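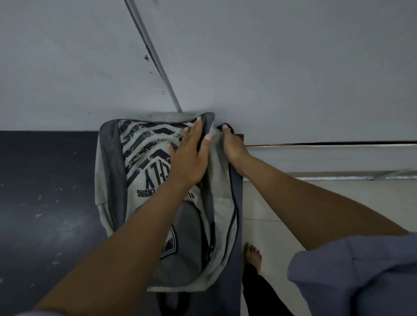 *Hands on a grey backpack, striped front uppermost.*

**For immediate release: Drurnier would like your old school bag, and would prefer it without the banana**

Drurnier, the bag repair and resale shop in Prerier, is opening its spring collection in February. The shop will take in any backpack that still has both its straps and some of its dignity.

Last year's collection brought in 3,000 bags. Most needed a wash and a new zipper pull. A fair number needed the contents returning to their owners, including 27 single gloves, 4 library books and a recorder that was claimed with visible reluctance by a parent.

Each bag is emptied, laid flat and smoothed by hand before anyone decides what to do with it. Seams are checked first, then zips, then the straps, where most bags give up. Prints are left alone. The shop takes the view that big black lettering and zebra-like stripes were somebody's idea of a good time once and will be again by September.

"We're often asked if a bag is too far gone," said a spokesperson for Drurnier. "People bring them in with an apology. The bag is usually fine. It has a crisp packet in it from two summers ago and the owner can't face it."

Repaired bags go on sale at the shop's Venckus Street counter, with three price bands according to size. Those beyond saving are cut up for buckles, webbing and patches, which are used on the next lot. School crests and badges can be unpicked on request, and the shop will hand them back in an envelope.

**What to bring:** backpacks, satchels and gym bags, in any colour. Please empty every pocket, including the small one at the front that you have forgotten about.

**What not to bring:** suitcases on wheels. The stairs at Venckus Street are steep and the staff have made their feelings known.

Bags can also be left at the Tokora swimming baths, in the bin beside the ticket desk, until 6pm each day of the collection.

**Press enquiries:** ask at the Drurnier counter, Venckus Street, Prerier.

ENDS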